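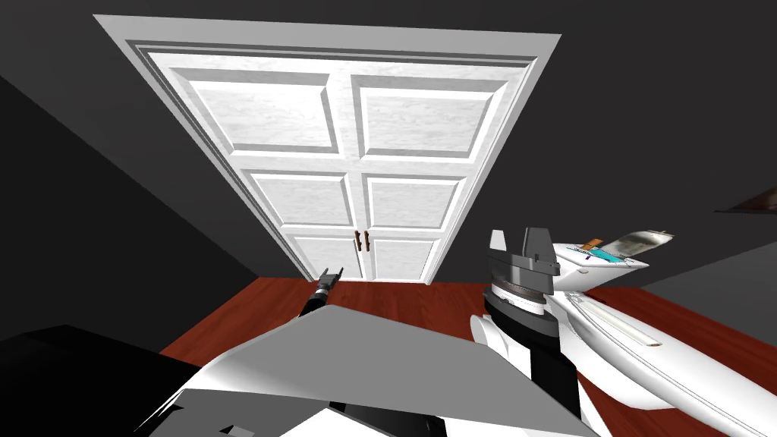

How do you choose a hand for a robot?

A robot can try many hands before it gets a real one. At Wona we do this first inside a computer, in a room that is only drawn. The door is drawn, the wooden floor is drawn and the robot too. If something falls there, nothing breaks.

The hand of a robot is called a gripper. Many grippers have stiff fingers which close like tongs. Our robot has two arms, with a gripper on each one.

This year we compare 4 grippers. Every gripper must do the same jobs, for example pull a door handle or lift a long, smooth thing from the floor. Smooth things are difficult – they like to slide away. Each gripper gets 800 tries, and the computer writes down every one. The gripper named Clutel held on 74 times more than the one named Erraji.

Try it yourself! Pick up a spoon with two fingers only, and then with two rulers. Which way is easier?

Written by Funmilayo Iyamu, June 2024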